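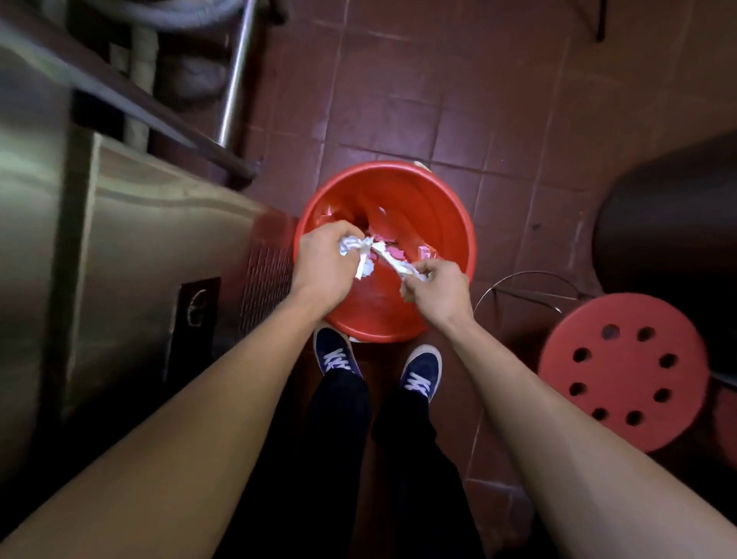 Was macht ihr eigentlich in der Robotik-AG, wenn der Roboter noch gar nicht fertig ist?

Wir machen Alltagskram von Hand, immer wieder, und schauen uns hinterher an, was unsere Hände dabei getrieben haben.

So, und jetzt ausführlicher, weil mich im Mai gleich mehrere von euch nach dem Stand bei Kettle gefragt haben. Kettle ist unser zweiarmiger Sortierroboter, den wir für den Wettbewerb in Ledach bauen. Die Aufgabe dieses Jahr heißt »Papier«, und ich gebe zu, dass ich beim Lesen der Ausschreibung kurz gelacht habe. Papier zerreißen und in einen Eimer fallen lassen, das kann doch jedes Kleinkind! Ja. Kettle kann es nicht. Noch nicht.

Das Gemeine am Reißen ist nämlich, dass beide Hände dabei etwas völlig Verschiedenes tun. Eine hält den Knäuel mit gekrümmten Fingern fest, die andere klemmt das Ende vom Streifen zwischen Daumen und Finger, und dann muss der Zug stimmen. Zieht man zu zaghaft, passiert nichts, zieht man zu wild, flutscht einem das Papier weg. Und das Ganze bitte über dem Eimer — daneben gibt Punktabzug. Unser roter Eimer ist inzwischen so etwas wie das Maskottchen der AG. Weiße und rosa Schnipsel sind darin gelandet, und ich finde, rosa fällt auf den Aufnahmen viel besser auf als weiß. Mihret Wolde sieht das anders und will bei Weiß bleiben, weil in der Ausschreibung Weiß steht. Gut, Punkt für Mihret.

Insgesamt haben wir uns 200 Durchgänge vorgenommen, 165 davon sind im Kasten. Fehlen also noch 35, und die würde ich gern vor den Ferien schaffen. Wer mitreißen möchte (haha), trägt sich bitte in die Liste an der Werkstatttür ein. Es geht immer ab 15 Uhr los, ein Durchgang ist schnell gemacht, und man darf sich ruhig ein bisschen dumm anstellen. Gareth Blackburn, unser Betreuer, besteht sogar darauf, dass jeder so reißt, wie er es zu Hause tun würde, also bitte nicht extra schön!

Zur Auswertung: Die Aufnahmen schauen wir in der kleinen Runde durch und notieren, wann welche Hand zugreift und wann sie loslässt. Das klingt trocken und ist es streckenweise auch. Aber ich habe dabei gemerkt, dass ich mit links fast nie umgreife und mit rechts ständig, das war mir vorher überhaupt nicht klar. Seitdem beobachte ich mich beim Zähneputzen, meine Familie ist schon genervt.

Die Software läuft weiter auf unserem alten Nevix-Programm, das wir im vorigen Schuljahr geschrieben haben. Es müsste dringend aufgeräumt werden. Falls sich jemand aus der Oberstufe berufen fühlt: Wir haben Kekse. Die neuen Greiferfinger sind auch fast so weit, 3 Varianten liegen gedruckt im Schrank, die mit der weichen Spitze ist mein Favorit. Ausprobiert wird sie, sobald Gareth die Halterung gebohrt hat.

Gegen das Team aus Kellard treten wir übrigens wieder in derselben Gruppe an. Die haben uns letztes Mal beim Becherstapeln ganz schön alt aussehen lassen — diesmal wollen wir wenigstens ins Halbfinale!

Ach ja, und bitte bringt Altpapier mit. Zeitung geht, Hochglanz lieber nicht, und die Kiste dafür steht links neben der Werkstatttür.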